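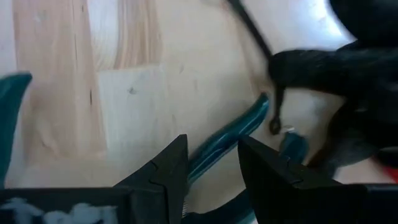 3.2 Student sessions

The second part of the study followed the robotics module at Flimville, in which students taught a pair of robot arms to handle everyday objects at a wooden table. Teams of 4 shared the work, and each team was given 40 minutes of practice before any of its attempts were scored. Špela Bošković led the teaching; Biljana Stoyanova marked the attempts against the written task sheet.
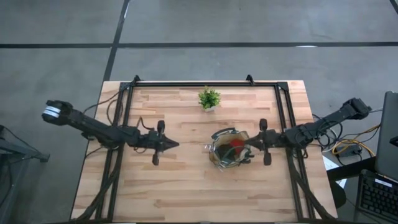
Scoring was kept simple. An attempt was stopped after 90 seconds, and a dropped object ended it at once. Students could change the starting position of either arm between attempts - but not during one - and were asked to note each change in the team log. The logs were collected on 12/21/24 and are treated in Section 4 together with the scores.

Figure 1. Two-arm table used in the student sessions.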